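# Chapter 6: A Place for Small Things

Keys, phones and cards are small, used daily and easily mislaid. This chapter deals with where to keep them, starting at the wall.

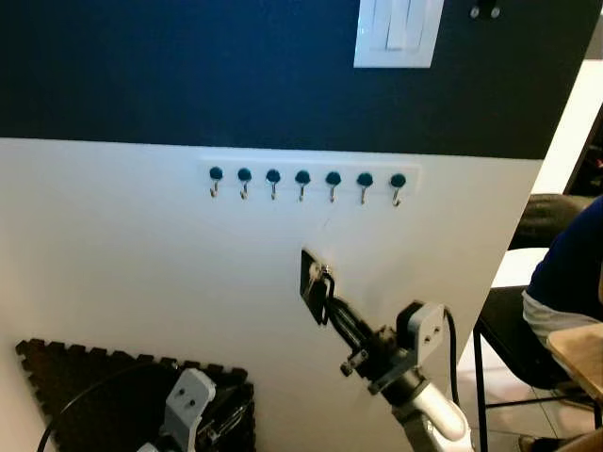 Choose one spot near the door and keep to it. In the Flilton household survey, 154 homes were asked where their keys were kept.

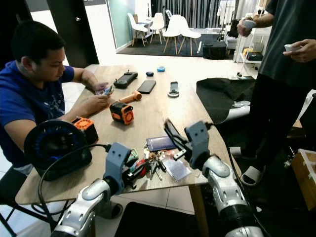

**L. Timmermans**
*Lecturer in Home Studies, Corkley College*

Before sorting, spread everything on a table and group it by use.

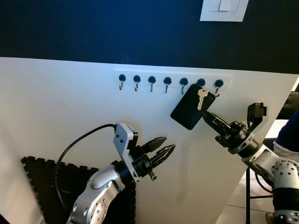
Heavy bunches pull at a rail, so fix it with screws. Keys also need room to hang. A key with a flat fob, like the black one held up to the rail, takes more width than a bare key. Exercise 7 returns to this.

Floors come next. 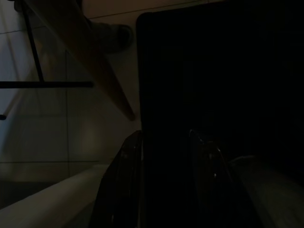 *Fig. 6.4 A tapered wooden beam and thin black rods.*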